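Cahier d'atelier : pâte à galettes de lentilles, reprise des essais avant Stonport

27 octobre 2023, par Friederike Wegener

Classé dans : Cuisine d'essai / Pâtes et fritures / Cassim 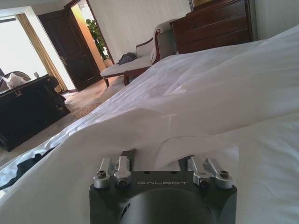 Cahier n° 11, suite

Je reprends où on s'est arrêtés mercredi. La galette tient à la sortie de friture mais elle s'ouvre au bout de quelques minutes dans le papier, toujours du même côté, celui qui a touché le fond du panier. Malte pense que c'est l'eau. Moi je pensais plutôt au broyage. On a passé la matinée à essayer de séparer les deux.

Rappel pour Ilse, qui n'était pas là cette semaine : on parle de la galette de la carte Cassim, celle qui doit partir au comptoir de Stonport, et pas de la petite version de Dridcombe, qui se vend en barquette et qui ne pose pas de problème. La recette de base est la même. Ce qui change, c'est le diamètre et le fait qu'on la plie dans le pain.

Lentilles : lot de chez Pulton, corail, trempées la veille au soir, égouttées ce matin à l'arrivée. Pesée après égouttage, 3 980 g pour le lot entier. C'est plus lourd que d'habitude pour la même quantité sèche. J'ai laissé le bac une demi-heure de plus sur la grille et j'ai repesé, presque rien n'est parti. Donc l'eau est dans le grain. À noter sur la fiche : on pèse toujours après égouttage, sinon la quantité d'oignon ne veut plus rien dire.

Partagé le lot en trois bacs, A, B et C. Même oignon, même sel, même cumin, coriandre hachée au couteau pour les trois. Pas de levure chimique aujourd'hui, on en avait mis dans les essais précédents et on ne savait plus ce qui faisait quoi.

Bac A. Grille moyenne, un seul passage. La pâte est grossière, on voit des morceaux d'oignon. Elle se met en forme avec les mains mouillées mais elle colle au moule. Friture correcte, couleur régulière, bord très croustillant. Dans le papier, elle s'ouvre. Même fissure qu'avant, un peu plus courte.

Bac B. Grille moyenne puis grille fine, deux passages. Pâte lisse, presque une purée. Se moule très bien. En friture elle gonfle au centre et elle boit de l'huile. Elle ne s'ouvre pas, mais en bouche c'est dense et il n'y a plus de grain du tout. Shanti a goûté sans savoir laquelle c'était et elle a dit « pâté ». Je la comprends. On ne garde pas.

Bac C. La moitié du bac au passage grossier, l'autre moitié au passage fin, mélangées à la main ensuite. C'est l'idée de Malte, il la demandait depuis le début du mois. La pâte est un peu souple. Mise au froid couverte, 26 minutes (je voulais une demi-heure, on avait besoin de la table). Friture bonne. Ouverture d'une seule galette sur la fournée, et encore, c'était la première, l'huile n'était pas remontée.

Donc le broyage compte. Mais le repos au froid aussi, et on ne l'a fait que sur C. Erreur de ma part, il fallait mettre les trois au froid ou aucun. Malte l'a fait remarquer avant moi.

Refait dans la foulée un petit bac A bis, grossier, avec repos au froid. Il restait 446 g de pâte, juste de quoi faire une poêlée. Résultat : la galette se moule mieux, elle colle moins, mais elle s'ouvre quand même. Le repos aide à la mise en forme et pas beaucoup à la tenue. Je le garde dans la fiche pour cette raison.

Question de l'huile. On a utilisé l'huile d'hier pour A et changé avant B. Je n'ai pas vu de différence de couleur entre A et A bis, qui est passé dans l'huile neuve. Si quelqu'un en voit une, les galettes témoins sont au frigo du bas, étiquetées au feutre. Les manger ne sert à rien, elles sont froides et molles. Merci de les laisser jusqu'à lundi.

Le papier. On l'avait oublié dans l'histoire. Le papier prévu pour Stonport est plus fermé que celui de Dridcombe et la vapeur reste dedans. Essayé deux galettes du bac C côte à côte, une dans chaque papier, pliées pareil. Dans le papier fermé, le dessous est mou quand on ouvre, et c'est là que ça commence à céder. Dans l'autre, le dessous reste sec au toucher. J'ai écrit à Lorna Aitken pour lui demander si la commande de papier est déjà partie. Pas de réponse à l'heure où je note. Si elle est partie, on peut laisser le haut ouvert au pliage, ça se fait très bien, mais il faudra le montrer à l'équipe du comptoir et le coller au mur.

Le pain. Celui d'aujourd'hui était trop épais, c'était le reste de la livraison de mardi. Ilse devait rapporter le pain plat de la boulangerie de Dridcombe, ce sera pour la semaine prochaine. Avec un pain épais on ne sent plus le croustillant, donc toutes mes notes de dégustation sur le sandwich complet sont à prendre avec prudence. Les notes sur la galette seule restent valables.

Assaisonnement. Shanti trouve le cumin trop en avant. Malte trouve que ça va. Moi je trouve qu'il était trop en avant mercredi et qu'aujourd'hui, sans levure, il passe mieux. On ne touche à rien pour l'instant. Par contre le sel est à revoir : salé à la sortie de friture, le sel tombe au fond du papier. À mettre entièrement dans la pâte. Refaire le calcul sur le poids égoutté.

Sauce au citron confit : pas travaillée aujourd'hui. Celle d'hier a tranché dans la nuit, une couche claire sur le dessus. Elle revient si on la fouette, mais au comptoir personne n'aura le temps de fouetter pendant le service. Essayer avec le yaourt plus épais et hacher le citron plus fin. Ilse, tu avais noté une proportion dans ton carnet bleu au printemps, je ne la retrouve pas dans le classeur.

Temps de travail. Le mélange moitié-moitié demande de démonter le hachoir et de changer la grille au milieu. À deux ça va, seul c'est pénible et on est tenté de tout passer à la grosse. Deux solutions possibles : passer la partie fine la veille et la garder au froid, ou acheter un deuxième jeu de grilles et de couteaux et faire tout le fin d'abord, le gros ensuite. La première ne coûte rien mais je ne sais pas comment la pâte fine se conserve, elle rend peut-être de l'eau. Essai à faire dimanche soir pour lundi matin. Je m'en occupe, je suis là de toute façon pour la réception des légumes.

Nettoyage : la grille fine était encore bouchée quand je l'ai sortie du tiroir ce matin. Trempage puis brosse, et sécher avant de ranger. Elle a un point de rouille près du bord, à surveiller.

Moules. Les cercles neufs sont un peu plus hauts que les anciens. On remplit à ras sans y penser et la galette est trop épaisse, le cœur reste pâle. J'ai fait un trait à l'intérieur d'un des cercles avec la pointe du couteau pour marquer la hauteur. Si ça convient, on fera les autres.

Ce qu'on retient pour la fiche, version provisoire :

Lentilles trempées une nuit, bien égouttées, pesées ensuite.
Moitié grille moyenne, moitié grille fine, mélange à la main.
Sel dans la pâte.
Pas de levure.
Repos au froid couvert avant moulage.
Attendre que l'huile soit remontée entre deux fournées.
Papier ouvert en haut.

À faire :

Malte : appeler Pulton et demander si le lot a changé d'origine, et depuis quand. Le grain est un peu plus gros que celui de septembre, à l'œil.
Ilse : pain plat, et la proportion de la sauce.
Shanti : refaire la dégustation à l'aveugle avec A bis et C, bon pain cette fois, en dehors du coup de feu.
Moi : essai de conservation de la pâte fine, relance à Lorna pour le papier.

La carte de Stonport doit être figée en janvier. Ça laisse de la marge pour la galette, moins pour la sauce. Je préfère qu'on ne commence pas la version aux herbes tant que celle-ci n'est pas réglée, même si je sais que Malte a déjà acheté l'aneth.

Ajout, fin d'après-midi. Réponse de Lorna : le papier est commandé mais pas encore imprimé, on peut encore changer de qualité si on lui dit avant la fin de la semaine prochaine. Elle veut un échantillon des deux avec une galette dedans. Je lui en prépare lundi. Elle demande aussi si on peut réduire un peu le diamètre. Je lui ai répondu que oui sur le principe, mais qu'il faudrait reprendre le temps de cuisson, et que je ne veux pas le faire en même temps que le reste.

Ajout de Malte : Pulton ne répond plus le vendredi après-midi. Je rappelle lundi. L'aneth est pour chez moi.

Entrées récentes

Sauce au citron confit, tenue au froid
Galette Dridcombe : passage au nouveau format de barquette
Trempage des lentilles, eau froide ou eau tiède
Comparaison de deux huiles de friture
Pickles de navet, deuxième série
Plan de travail du comptoir de Stonport, remarques de l'équipe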